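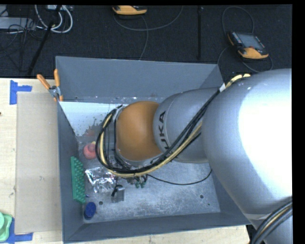 Hường Lục told us at her second interview that she had never once put a thing back where it came from, and that a bin was the only storage she trusted. I love that answer, and I ended up building most of this section on it.

Figure 3. A deep gray bin on a light wooden table, with its contents gathered on the left side.

4.2 Why things pile up on one side

When Oanh Chu and I started the Stellerham interviews, I expected people to talk about labels and lids. They talked about corners! Of the 536 households that sent back the questionnaire, more than 400 said they had at least one open bin they never sorted, and the write-in comments kept coming around to the same thing: stuff goes to one side and it stays there (one person called it "the drift," and we stole the word for our coding sheet).

The bin in Figure 3 is the deep kind, with tall sloping walls and a metal floor that has picked up plenty of scratches and scuffs. People with bins this deep told us they reach for whatever is nearest the wall, and they hardly ever spread things back out over the bare part. Shallow trays got a different set of answers, which I go through in 4.3.

I should say that Eun-ji Tak reads the drift differently. She thinks it has more to do with which hand a person uses, and we did have 39 left-handed people in the Tiêu group, so I went back and coded their answers again in January. The pattern was weaker there than I'd hoped (she was nice about it). We kept both readings in the table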